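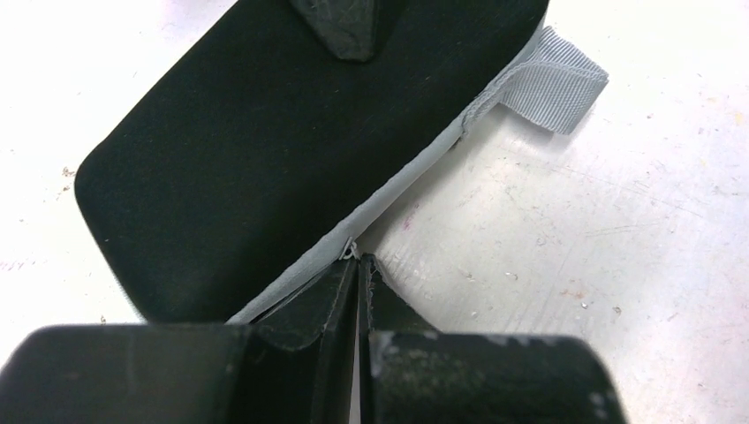

Furnival

I own too many flip-flops. My excuse used to be the beach, and now it's the walk to the mailbox, the garage, the neighbor's pool, and every trip to take out the trash (don't judge me!). The pair I keep going back to is plain black with a light gray edge on the sole. The top has a soft, almost fuzzy fabric feel, and there's a ribbed fabric loop at the end, so it can hang on a hook by the back door.

I've also paid too much for flip-flops. I once ordered a fancy pair from Zamia after reading 27 reviews in bed, and they rubbed me raw by lunch. The black ones have been with me since January and I've never had a blister, not even on the 60 stairs down to the lake.
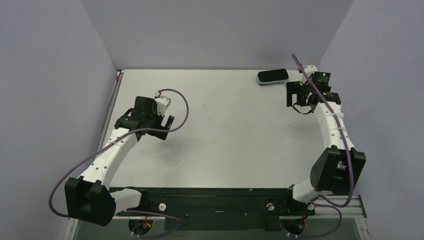 HOME & CLOSET

So what earns a spot by my door these days? Small, flat and dark, mostly. A gray sole with a black top goes with everything I own, and at night I can still find the pale edge with the porch light off. I wipe mine down with a damp cloth and leave them out of the sun to dry. The Zamias went to my sister, who loves them.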